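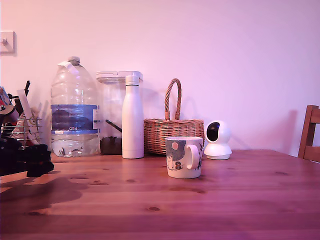 Page last modified: May 2026

Vundmont-tabletop list archive
Re: [tabletop] draft 2 of the house rules, comments please

Hi all, and thanks Oona for getting the ball rolling again (your message is at the bottom, I've left it whole).

I like draft 2 a lot better than the first one. It reads like something a person could follow with a laptop in one hand, and I've already taped a copy inside the cupboard door. My main gripe is with the part about clearing the table. The old rule said everything except the work piece comes off before the arm is enabled, full stop, and we all know how well that went. You can't do kitchen-type tasks on a bare table and learn anything useful about kitchens! So I'd go for what they do over at Alemayehu: stuff may stay, but it goes to the back, in a row, and whoever is running the session has to be able to say which things are in play and which are scenery. Mugs, bottles, the basket, all fine as scenery. If a thing could tip and spill, put it where the arm's path doesn't go over it.

I'd also like the clearance number written down in one place. Right now it's 165 mm above the tallest thing the arm has to pass over, but you only find that out if you open the Plemavow config, and somebody new isn't going to do that on day one. Put it in the rules, put it on the cupboard door, and if the config changes then the rules change the same day.

Next, gripping force. I know it's boring. But we write "low force" all over the place and it means something different to everybody. My suggestion is that for small light pieces you start at the lowest setting that holds, and you write that setting in the log before the first recorded attempt, not after. If you bump it up, new line in the log. And the pads get wiped and looked at before every session, even if you were the last one to use them. 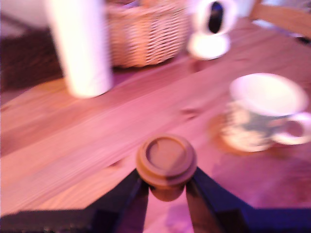

Do we need a person at the stop button when the gripper is only holding something tiny?

The size of the piece doesn't matter. Someone sits within arm's reach of the stop the whole time the arm is enabled, and that includes pauses with a piece in the fingers.

I got that one off-list from a couple of people, so maybe it should go in the text as is. The arm is what hurts you, and it weighs the same whatever it's carrying. Same goes for reaching in to fix a piece that's sitting crooked: disable, reach, hands out, say "clear" out loud, enable. Yes, I feel silly saying "clear" in an otherwise quiet room. I do it anyway.

Oh, and lighting. Draft 2 wants "neutral light" for everything, and I think that's too strict. Colored light is a perfectly good test condition as long as it's in the log and the operator can still see the fingers and the table edge properly. If you have to squint, turn the big light on and start over.

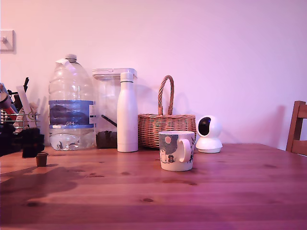 Things with lenses

I'd make this a section of its own. Livitz has a rule I'd happily steal: any camera in the room that isn't part of the setup is treated as live until you've checked it yourself. Home security cameras are the obvious ones, but tablets and doorbells count too. Check what it's doing, write down "on" or "off", and if other people might walk through, tell them before you start. It takes a minute, tops.

Last thing, on releases. I'd like a sentence saying that an attempt ends when the fingers are open and the arm has backed away from the piece, and the piece gets left alone until then. We've been sloppy about it, me included (me mostly), and two logs from November are useless for that reason. If the piece falls over, that's a result. Write it down and leave it lying there until the arm is disabled.

I can type all this up as draft 3 if you don't mind my spelling.

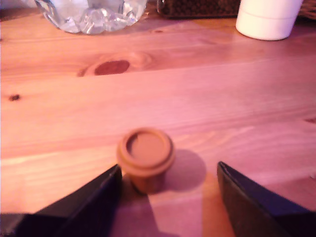 Oona Lindqvist wrote:

Hello everyone,

Draft 2 of the house rules is in the usual folder. I've cut it to four headings: Before, During, After, and Log. Please read the During part most closely, it's where I changed the wording and where I'm least sure of myself.

Two questions I couldn't settle alone. Does the clear-table rule still make sense now that most of our tasks use ordinary household things? And when do we call an attempt finished: when the gripper opens, or when the arm is back at rest? I lean toward the second, but it makes the recordings longer and I expect somebody will object.

If you disagree with something, please send the sentence you'd like to see in its place. It's much easier for me to paste a sentence than to guess.

Oona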